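Living with the office at home: an interview with Feng-yi Tam

The Plusstead Housing Association surveyed its tenants in January on working from home. Of 1,387 households that replied, 54 per cent had no separate room for the purpose. Wai-kit Yeh spoke to the Association's head of tenant services, Feng-yi Tam, about the findings.

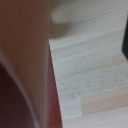
Page last updated: Friday, February 26, 2021

Ms Tam said the figures had confirmed what staff were hearing by telephone. "People were working on beds and on the stairs," she said. "Our homes were let as homes, and the tenancy terms reflected that."

Those terms have since been revised. Tenants may now carry out desk-based work without written consent.

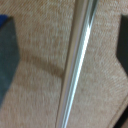 Metal rod against beige carpet.

Asked about heating costs, Ms Tam said that a hardship fund had opened for tenants at home all day – the first of its kind at the Association. Applications are handled by the Irier Road office and are normally decided within eight working days.

"We would ask tenants to apply before they fall behind," she added. 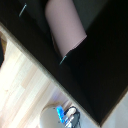
Black unit with a recessed compartment.

Noise remains the most frequent complaint. Ms Tam said that mediation would be offered before any formal step was taken.
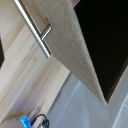
How to apply to the hardship fund

Forms may be requested by telephone or collected from Irier Road.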